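April, after supper

I promised myself I would write this down before I forgot how the table got the way it is, and tonight I finally have a pot of tea and an hour to myself, so here goes. The rain has kept up since lunch and the gutters on the Trellmont side of the house are making their usual racket.

The green triangle came home with me from Lovisa Lundgren's studio. She was clearing out a drawer of offcuts she has been dragging from one apartment to the next since her Prirnelville days, and she let me pick through them while she hunted for her glasses – I could have stayed all afternoon. There were blues and ambers and one piece the color of weak coffee, but the one I kept going back to was a flat triangle of the palest green. You can see light through it, though you couldn't read through it. She wouldn't hear of taking money for it, so I left her 5 jars of the plum jam and we called it settled (I still think I got the better of the deal).

My plan, such as it is, is a hanging for the kitchen window, all triangles, with the points down like a string of flags. I have wanted something in that window ever since the old curtain gave up. I drew it on the back of the water bill first, then again on decent paper, and the second drawing was worse, so I'm going by the water bill.

The marble-patterned tabletop is a good place to think about color. On the gray and white the green looks cool and a little minty, much paler than it did among all its loud neighbors in the drawer. I had worried that it would vanish altogether, and I was pleased to be wrong about that. 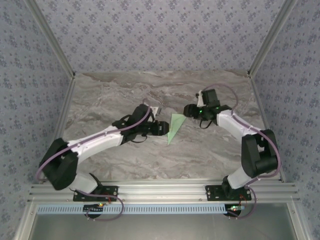 Should the triangle hang with its point down, even if the others end up pointing up?

Point down, I think, and let the others follow it, so the whole row reads as bunting and the wide edge at the top leaves room for two holes.

Ayman Younis stopped by before dinner to return the cake tin and got roped into giving his opinion, poor man. He is all for a mix, some up and some down, fitted together like a quilt border. He drew it for me on an envelope and I have to admit it was handsome. But it would take twice as many pieces, and I would have to go begging to Lovisa again, and there isn't that much plum jam left in the pantry. We argued about it very happily until his bus was due, and then he took 2 slices of the lemon loaf for the road and forgot his umbrella. I'll walk it over tomorrow if it clears up.

I still have to settle on the cord. I have 50 feet of the waxed linen left over from the bean poles, and it is strong enough for anything, but it's a muddy sort of brown and I keep picturing white. Maybe I'll ask at the hardware store on Cundach Street. They had a nice thin cotton last summer, over by the birdseed.

The tea is cold and I can hear the cat at the back door, complaining about the rain.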